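Building a humanoid in a shared workshop
Speaker notes, Cevley open evening, 22 February 2018

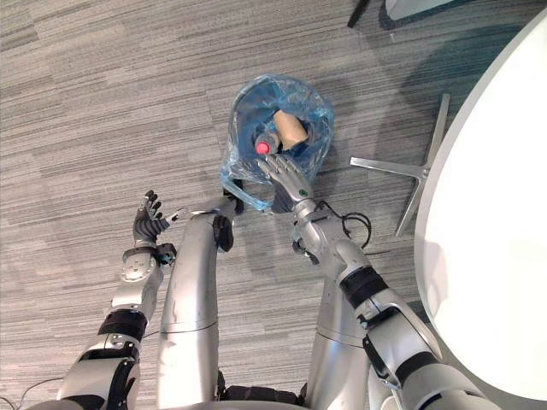 Slide 1. Right hand on the recycling bag, seen from the head camera.

Leave this one up while people find seats. Start when the door is shut.

Say hello. Say which bench is ours. The robot is called Nimri and it belongs to the workshop, so anyone with a membership can work on it after the induction. Mention that the talk is 40 minutes including questions and that the kettle is on afterwards.

Back to the picture. Point out the bag first: thin blue plastic, standing open on the carpet, with a bit of cardboard and a bottle with a red cap inside. Then the right hand, with the fingertips against the side near the opening. The left hand is open and has nothing in it. Ask the room how they would pick up a bag like that. Most people say "by the top". Ask where the top is. The rim flares out and it moves when you touch it, so there is no one place to aim for.

Slide 2. Why a bag

We wanted a job the workshop has every week. Taking the recycling from the meeting room to the back door is 13 metres and one door. On paper that is easy.

Things that make it hard:
The bag has no fixed shape.
It weighs almost nothing, so the hand can't tell much from the load.
Clear plastic is difficult for the camera. The depth reading often goes straight through to whatever is inside.
A bottle will roll when the bag is tipped, and the weight goes with it.

Don't spend long here. People who have tried to get a depth camera to see a drinking glass will nod, the rest will take it on trust.

Slide 3. What we spent

The budget was £2,000 for our own additions: hands, wiring, the forearm bands and the spares box. Frame and leg parts came to us second-hand in July, and were already paid for out of the Fasgate grant, so they are not in that figure. Somebody will ask. The full sheet is on the shared drive.

Largest single cost was the hands. Second was connectors, which surprised us. Cheap ones worked loose at the wrist and we ended up buying everything twice. If you take one thing home for your own project, buy the connectors with a latch.

Slide 4. Cables

Go back to slide 1 for this if the room is small enough for people to see. There is a loop of black cable hanging by the right wrist. The slack has to live somewhere, because the wrist needs it when it turns. Too short and it pulls the plug out. Too long and it catches on chair legs.

We have tried three ways of carrying it:
1. Tied flat along the forearm. Neat, and it lasted an afternoon.
2. Spiral wrap. Too stiff, and the wrist motor got warm pushing against it.
3. A loose coil at the joint. Ugly, and still what we use.

Suggestions welcome. There is a sheet by the door.

Slide 5. The hand controller

Keep this short unless there are software people in. The fingers are run from a Taltero board mounted in the back. Each finger closes until the motor current goes over a limit, then it holds. For a block of wood that works well. For a plastic bag the current never gets to the limit, so the fingers carry on until they meet the palm, and the bag may or may not be between them.

What we changed: the hand now goes to the side of the bag first and rests there. When the fingertips are in contact, the arm has a known place to start from. From there it works up towards the rim. It is slow – allow for that in the demo – but it gave us our first proper lifts.

Slide 6. Results so far

Read these out plainly, no dressing up.
We ran 40 tries with the same kind of bag.
13 ended with the bag lifted clear of the floor.
In 3 of those the bag tore afterwards.
The remainder were misses, slips, or one of us pressing stop.

If asked about walking with the bag: not tried yet. Lifting is done standing still, with a person next to the stop button.

Slide 7. The room

We test on the meeting room carpet. The workshop floor is smoother but there is swarf on it, and swarf gets into the ankle joints. Carpet tiles are kinder when something is dropped. The drawback is the furniture. Look at slide 1 again, right-hand side: round white table, and the metal star base of a chair next to it. Shiny spokes at floor level are a trip risk for the feet and they throw odd reflections into the camera.

New rule for test sessions, and please say it slowly as half the room will be using this space: chairs go against the wall before power on. Put them back when you finish. The stop button stays in someone's hand, not on the table.

Slide 8. What is next

Padding for the fingertips. Silicone thimbles are on order. Bare silver fingers slide on thin plastic.
Try using both hands, one to hold the rim open and one to grip.
Rubbish bags with handles. These should be easier but we have not checked.
Tidy up the left side wiring before anything else is added to it.
Write down the start-up steps properly. At the moment they are on the back of a delivery note.

Slide 9. Demo

Check before starting:
Battery above half.
Both forearm bands done up.
Floor clear, front row moved back.
Fresh bag, one bottle with the cap on, one piece of cardboard.

Do two tries, no more. If both miss, say so and go to questions. Don't reset the arm with people standing close.

Slide 10. Questions

Likely ones:
Could you use a gripper with two fingers? Yes, and for this job it might be better. We wanted hands because other members have other jobs in mind.
How much does it weigh? It takes two people to lift on to the bench. We have not had it on a scale.
Can children come to test sessions? Only behind the glass.
Can I help? Yes. Put your name on the sheet, and say whether you prefer soldering or code.

Switch off the projector at the wall when you leave.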